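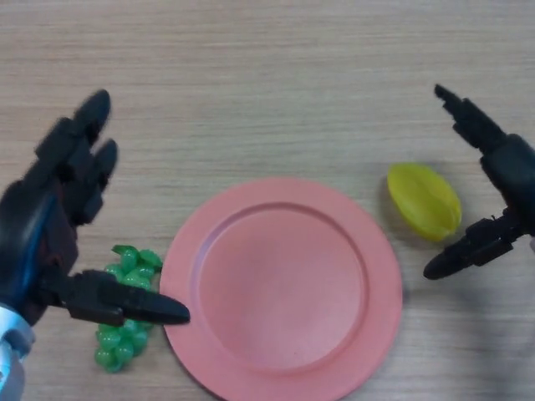 One reader left a comment on my last post saying 1000 yards is a perfectly good swim, that she did exactly that before work for years, and would I please stop calling it "just a short one." Fair enough. I read it in the locker room with my socks still in my hand and felt told off, in a nice way.

So, swim update. November 18, 2019. Typing fast, dinner is in the oven.

For anyone new — I swam as a kid, quit, and went back this fall after a very long gap. The pool at Zastley, the old one behind the library, not the fancy one with the slide. Low ceiling. Clock that runs slow. Lanes a bit narrow so you get slapped by whoever does butterfly. I love it there, mostly.

Where things stand. I can do 1000 yards without hanging on the wall. I want 2000 before the year is out. Two thousand sounded reasonable when I wrote it on the calendar in the hallway. Less reasonable at the pool.

The problem is my breathing. Still my breathing. I breathe to the right every time, and when I'm tired I lift my whole head up like a seal looking for somebody. Then the hips sink, then the legs have to work, then I'm cooked. I know all this. Knowing it does nothing at all for me in the middle of a length.

What I've been trying:

- breathing to the left on the way down and the right on the way back. Horrible. Swallowed a lot of pool. Slightly less horrible by last week
- humming underwater so I remeber to breathe out. Feels stupid, works great
- 100 easy, rest, 100 easy, rest, until I run out of time or get moved over for the kids' lesson
- no fins. Fins make me feel wonderful and then I take them off and I'm a brick

The 100s are the big change. I used to just get in and go until I was miserable. A lifeguard told me to break it up and I nodded and ignored her for weeks, which was dumb of me. With rests I get further and my stroke doesn't fall apart so early. Not fast. Don't ask about fast.

Gear stuff, since a few of you asked. The Lastiner goggles are still leaking in the left eye. I have tightened them, loosened them, worn the strap higher, worn the strap lower. I came home with rings around my eyes that lasted through a whole phone call with my mother. Going back to my old scratched pair. Can't see the clock through them but the clock is wrong anyway.

I also tried tracking everything with Drarnari, the app. Deleted it. It kept counting my flip turns as extra lengths, or maybe skipping them, I couldn't tell, and I was spending my rests poking at my wrist. Pencil and a notebook in a plastic bag is fine. Date, yards, one word about how it felt. The most common word so far is "ok." There is also one "NO" in capitals, and I'm leaving it in. 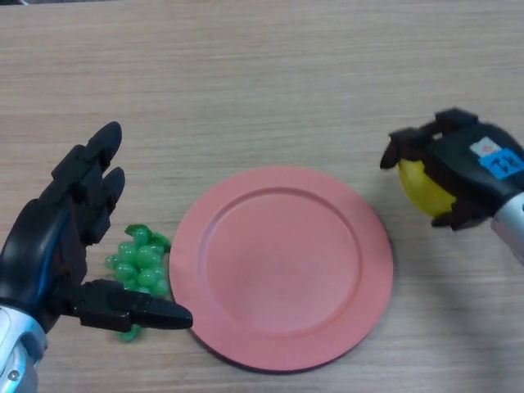

*Light wood, grain running left to right.*

Food! Nobody warned me how hungry this makes you. Running never did it. I get out of the water and could eat the kickboards. I've been stopping at Kaushik on the way home for the lentil soup and the flat bread with the burnt bits, and then eating a normal dinner anyway. If I try to swim before eating anything I get shaky near the end, and if I eat too much I can feel it on every turn. A banana in the car seems to be right. Half a sandwich was not right.

Hair is like straw. Someone suggested wetting it in the shower before the cap goes on, so I've started doing that, jury's still out. Towels never dry this time of year either. There's one over every door in the house and the bathroom smells like a motel.

The thing I didn't expect to like is the quiet. I have two hard weeks coming up at work and my phone is a nightmare, and for the time I'm in the lane I can't hear any of it. I count lengths and lose count and start again. That's the whole evening. I sleep like a log afterwards too.

Going to try for a longer one later this week if the pool isn't closed for the heater thing agian. If anybody has a trick for breathing to the bad side without drinking the pool, leave it in the comments please.

Oven's beeping, got to run.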